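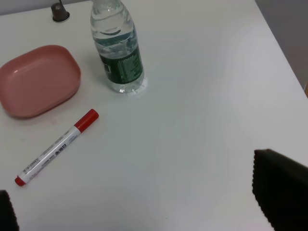
Unit 4 handout: Reading claims about drinking water

Read this before the tutorial. It covers the same ground as the lecture but leaves out the chemistry, which is in the lab manual.

1. What the label has to tell you

Most people think the label on a bottle of water says where the water came from and how clean it is. In most places it has to say much less than that. Words like "pure", "fresh" and "natural" sound like measurements. Some have a legal meaning in some countries and none at all in others, and the shopper has no easy way of telling which case they're in.

Pay attention to the difference between "spring", "mineral" and "purified". The first two are claims about source. The third is a claim about treatment, and treated town water can fit it perfectly well. A picture of a mountain is a claim about nothing.
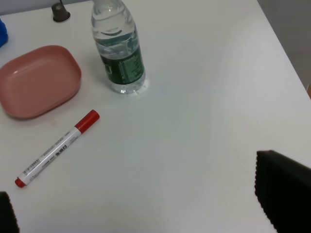
One reader of last year's handout objected that this was unfair to the bottlers, who at least print something, while the kitchen tap has no label whatsoever. Fair point, up to a point. The tap does have a label of sorts. It's the water utility's yearly report, and hardly any household opens it. Whether a report that goes unread counts as telling the public is a good question for the tutorial, and I don't think the answer is as easy as the utilities make out.

2. The Skollside taste test

You will see this one quoted. Shoppers in the Skollside centre were given two cups, one of tap water and one of Trulico, and asked which they liked better. There were 60 tasters. Trulico "won", and the result went on posters.

Before you believe it, ask:

Were both cups at the same temperature? The write-up doesn't say. Cold water nearly always beats warm water.
Did the people pouring know which was which? It doesn't say that either.
Had the tap water been left to stand? Chlorine smell fades if you leave a jug open for a while. Straight from the tap is the worst showing you can give it.
Who paid? Trulico did, in small type.

None of this proves the result is wrong. It means we have learned very little from it. A blind test of 20 people, done with care, would be worth more to me than 300 done at a shopping centre stall.

3. Filters

The Undero jug filter is sold on the line "removes up to 99% of impurities". Look hard at "up to". A filter that takes out 99% of one substance and nothing of any other can still carry that line. Look just as hard at "impurities", which isn't a substance. Ask for the list, and for how old the cartridge was when it was tested. A new cartridge and one that's been sitting in the fridge door since July are different things.

The Ljungberg under-sink unit comes with a proper table of results, and I give them credit for that. The table lists 16 substances. Several of them are already below the limit in treated town water, so removing them is cheap to boast about and changes little in the glass.

4. Safe, and compared with what?

Where the supply is treated and tested, both tap and bottled water are usually fine to drink. If you have old pipes, a private bore or a tank, the utility's report can't tell you what reaches your glass, and you need your own test done by a lab. Be wary of the free home test offered by someone who also sells filters. The little strip will change colour. Most of them do.

For the tutorial

Bring one water claim from a shop, a website or a council flyer. Write down the exact wording, what was measured (if anything), who measured it and what would have to be true for the claim to be false. If you can't fill in the last part, write that down too. Half a page is plenty. Please don't bring me a slogan and tell me you disagree with it.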